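Datasets / Language and Text

# Gravby Recipe Cards

August – by Līga Kalniņš

Gravby is a small collection of handwritten family recipes, typed out as plain text. It has 919 recipes from 73 notebooks. Most of them are for soups, breads, pickles and cakes with sour cream. Līga Lukoševičius typed the first half, and I typed the second half and corrected the spelling of ingredients in both.

## Files

- `recipes.csv` – one recipe in each row
- `units.csv` – the old kitchen measures and what we think they mean in grams
- `notebooks.csv` – the language of each notebook and the decade, if it is known

The column `title` keeps the spelling of the notebook. The column `title_en` is our translation, and it is sometimes clumsy. For 116 recipes the writer gave no title, so we used the first ingredient.

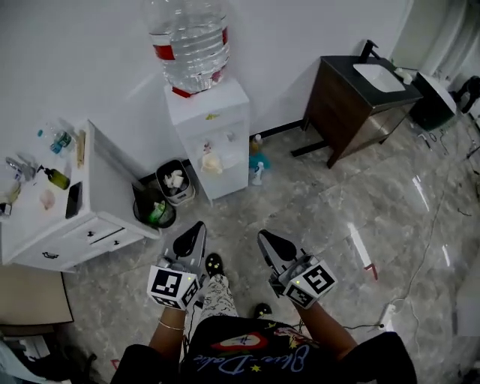 What does a blank amount mean?

The writer named the ingredient but did not say how much to use. We left these cells blank and did not guess. Salt is blank very often.

## Known problems

A "glass" is not the same size in all notebooks. In `units.csv` it is 200 ml, but older writers maybe used a bigger one. Oven heat is given in words, for example "good oven", and we did not change it to degrees. Also 97 recipes are near copies of another recipe. They have the same number in `group_id`, please keep them together if you split the data.

## License

CC BY 4.0. Please write to us if you find a mistake in the Lithuanian titles.

Last updated: August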